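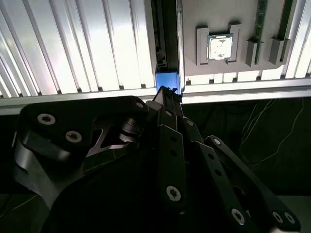 Passo 3: encaixar a placa no Pavis. Eu faço sempre esta parte com calma, porque é aqui que quase toda a gente se irrita (eu incluído, nas primeiras vezes!). A placa entra ao alto, pela ranhura vertical estreita com as bordas de metal prateado, e o sítio que interessa agora é a peça azul retangular mesmo por baixo dela. Se ainda não leram o passo 2, voltem atrás e desliguem tudo da corrente.

1. Peguem na placa pelas bordas, sem tocar nos contactos.
2. Encostem-na à parede esquerda da ranhura e deixem-na descer devagar, a direito.
3. Quando sentirem resistência, parem e vejam se não ficou inclinada. Eu costumo recuar um bocadinho e tentar outra vez.
4. Empurrem com dois dedos, força igual dos dois lados, até ela assentar.
5. Esperem quase 16 segundos depois de ligar a corrente antes de mexerem no menu Skokia. Ele demora a acordar!

Nota: nas unidades Zawadzka a ranhura é um pouco mais apertada. O Witold Cieślak, que reviu este guia comigo, prefere passar primeiro um pincel seco lá dentro, e eu acabei por lhe copiar o hábito.

Cuidado: nada de chaves de fendas para empurrar a peça azul. Se a placa não entrar à terceira tentativa, retirem-na e vejam a secção sobre o adaptador Clotside, com as medidas das duas versões.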